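Residual policy on top of scripted insertion: worth it for PC assembly?

fudivum_tom
Posted 31st December

Okay, so I finally finished the ablation I kept promising in the other thread. The task is CPU and memory into a desktop tower. The baseline is a plain scripted approach plus a spiral search on contact. On top of that I trained a small residual policy that only nudges the tool by a couple of millimeters and never touches the big motions.

I used 200 demos and ran 70 trials per method. The script alone failed 36 times on the memory stick, and with the residual it was 13. I was pretty happy with that!

Grurkine
Nice drop, but did you move the tower between trials? If the case stays put, the residual could just be learning your calibration error. I got burned by exactly this in May.

fudivum_tom
Fair question. I shifted and rotated the case by hand before each trial, same set of offsets for both methods. So a fixed error shouldn't explain it — though I'll admit the offsets were small.

cheon_fan
I still don't buy it. Tune your spiral search properly (smaller pitch, slower descent) and I bet you close most of that gap with zero demos. We did that on our Umen cell and never looked back.

fudivum_tom
Could be! I spent one afternoon on the pitch and then got impatient, so the baseline probably has some room left. I'll rerun it with your settings if you post them. The parts start in a printed fixture next to the case, so grasp error is small and most of what's left should be the insertion itself. My setup: 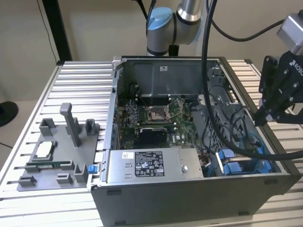

Flurina Strebel
I'd log the wrist forces on both methods before you touch the pitch again. If the 13 failures all jam at the same depth, neither more demos nor a finer spiral will help much, and you'd want to look at the approach angle first.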